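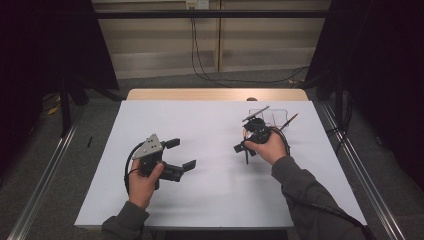
Fermín Alarcón objected to an early draft of this section on the grounds that a chore has no natural end point: a desk is tidy when the person who owns it stops complaining, and a machine that has placed one brush in one box has not tidied anything. We accept the objection and have changed what we report. Earlier drafts gave a success rate for each grasp. The present version gives an outcome for the whole chore, and mentions single grasps only where they explain a failure.

4. Can the chore be left to the machine?

4.1 Choice of work

The Grukico task set covers small chores that come up both in the home and on the shop floor. It leaves out anything that needs a moving base, a sink or a hot surface. What remains is mostly bench and table work: putting thin items away in open containers, passing an item from one side to the other, squaring up loose paper, closing a lid, wiping a marked area. None of this is hard for an adult. Most of it is dull, and in the paint and finishing shop at Cabral it is done many times per shift by people who are paid to do something else.

This section deals with the first item on that list, stowing thin items, which we found to be the most useful single test. A pencil or a brush is light, stiff and cheap. It rolls. It has one dimension that is easy for a gripper and one that is not, and it has to be turned from lying flat to standing up before it will go into a narrow container. A person does the turn with the fingertips and does not notice it. A two-fingered gripper has no fingertips to spare and must either use the table edge, use the wall of the container, or hand the item to the other gripper.

4.2 Demonstrations

Demonstrations were recorded with hand-held grippers, one in each hand, on a table covered with a white sheet. The sheet was used to keep the background even and to give the same surface friction at both sites. Operators were told what the end state should be and were given no instruction on how to reach it. We kept 508 demonstrations after screening. Those dropped were mostly cases where the item left the table, or where the operator steadied something with a wrist or sleeve. A sleeve is no use to a robot arm, and in an early training run the policy had learned to wait for one.

The operators did not agree on method. Three habits were common enough to label:

Direct stow. The item is pinched near one end, lifted, rotated at the wrist and lowered into the container. It is quick but needs a large wrist turn and clear space above the container.

Wall turn. The item is laid against the rim and tipped up by pushing the low end. It needs little wrist movement. It also depends on the container staying where it is, and a light plastic container often does not.

Hand-over. One gripper lifts the item, the other takes it at a better angle and places it. It is slow, and it was the habit operators moved towards as they gained practice.

The labels were assigned after recording by two readers working apart. Where they disagreed, the demonstration was kept for training and left out of the comparison in 4.4.

4.3 Policy and hardware

The policy, Ullska, takes images from the wrist cameras and one head-height camera, together with gripper opening, and returns short runs of motion for both arms. It has no model of the item or the container. Force is not measured at the finger. Grip is inferred from the difference between commanded and actual opening, a crude signal which works well for stiff items and badly for anything that gives.

The arms are a bench-mounted Fanix pair. We make no claim for them beyond their being repeatable enough that errors in placing can be put down to the policy. The finger pads used by the arms have the same shape as those on the hand-held units. Earlier work on the same arms used wider pads for the robot than for the operator, and a good part of the gap then blamed on learning went away when the pads were matched.

4.4 Results on stowing

We ran 300 trials, split evenly between the laboratory table and the bench at Cabral. Each trial was stopped at 60 seconds. A trial counted as complete if every item on the table stood inside the container, the container was upright, and no person had touched anything. Partial credit was not given.

On the laboratory table the policy completed most trials. On the Cabral bench it completed fewer than half. The policy, arms, items and container were the same at both sites, and so was the white sheet. The lighting and the height of the bench differed. Re-fitting the head-height camera to the new bench height recovered a small part of the loss. Adding a lamp recovered more. We did not find the rest.

Failures fell into a few groups. The largest was loss of the item during the turn from flat to upright: the pads closed well, the lift was clean, and the item then pivoted between the pads under its own weight. The second was contact between the finger and the rim, which in the case of a clear container we put down largely to vision. A clear wall gives the camera a thin bright line and little else, and the background seen through it is displaced slightly. With an opaque container of the same size, rim contact became rare. The third group was time. The policy would regrasp an item several times, each attempt sound enough, and run out the clock.

The pivot failure deserves more space, as it sets the limit on what can be done with this class of gripper. A narrow pad meets a round shaft along a short line. If the shaft is held at its balance point, gravity does little. If it is held near one end, the moment about the contact is large compared with the friction available, and the shaft swings until it hangs. Once it hangs straight down it is in a good state for placing. Several operators used this on purpose, easing the grip for a moment and letting the item swing to vertical. The policy picked up the easing but not the timing, and dropped the item more often than it swung it.

Figure 4 gives the wrist view with the pads closed on a slender upright item. The amount of the item showing above the pads is the cue the policy would need to judge where along its length it has been gripped. When the item extends past the top of the image, that cue is missing from the wrist camera and has to come from elsewhere.

Figure 4. Wrist view of a hand-held gripper closed on a slender two-toned item, with a clear open container at right.

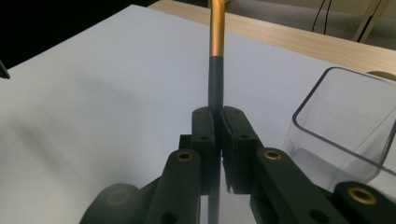
Would a person at the bench save time by handing this job over today? They would lose time at Cabral, where resetting the table after a failed trial took longer than doing the chore by hand.

That answer rests on the cost of resetting, which is seldom reported. A failed stow is not neutral. It may leave an item on the floor, a container on its side, or a brush under a sheet of paper, and the next attempt starts from a worse state than the first. We logged recovery time for each failed trial at both sites. In the laboratory it was short, as the person resetting the table was already sitting next to it. On the shop floor it included walking over, and in a few cases finishing another job first. A policy that fails seldom but fails in a messy way can be worse for the shop than one that fails often and stops cleanly.

We therefore ran a second version of Ullska with a stop rule. If the gripper opening did not match the opening expected for a held item, the arms returned to a rest pose and waited. Fewer trials were completed under this rule, and the staff at Cabral preferred it. They could see from across the room that it had stopped, and nothing had to be picked up.

4.5 Comparison of habits

Training on direct stows alone gave the fastest completed trials and the largest share of drops. Training on hand-overs alone gave the fewest drops and the most trials lost to time. Training on wall turns alone did not give a usable policy, for the reason noted in 4.2: the container moves, and the policy continues as if it had not. The full mix sat between direct stow and hand-over on both counts. In the mix, the policy tended to choose hand-over for items lying far from the container and direct stow for near ones, a split which matches what the operators did.

Mixing brought one fault of its own. In some trials the arms began a hand-over and changed to a direct stow midway, so that both grippers held the item and pulled in different directions. No item was broken. The fault was reduced, though not removed, by lengthening the run of motion predicted at each step.

4.6 Limits

All items were dry, stiff and clean. Brushes in use at a finishing bench are often none of these, and a tacky handle would change the pivot result in ways we have not measured. One shape of container was used in clear and opaque forms. Only one shop was visited, over a short period in January, when the workload was light and the staff had time to watch. The people who reset the table knew what the study was for.

Lid closing and paper squaring are treated in Section 5 with the same rules for completion and the same time limit. Wiping is held over, as we could not settle on a test for when a surface is clean that the staff and the authors would both accept.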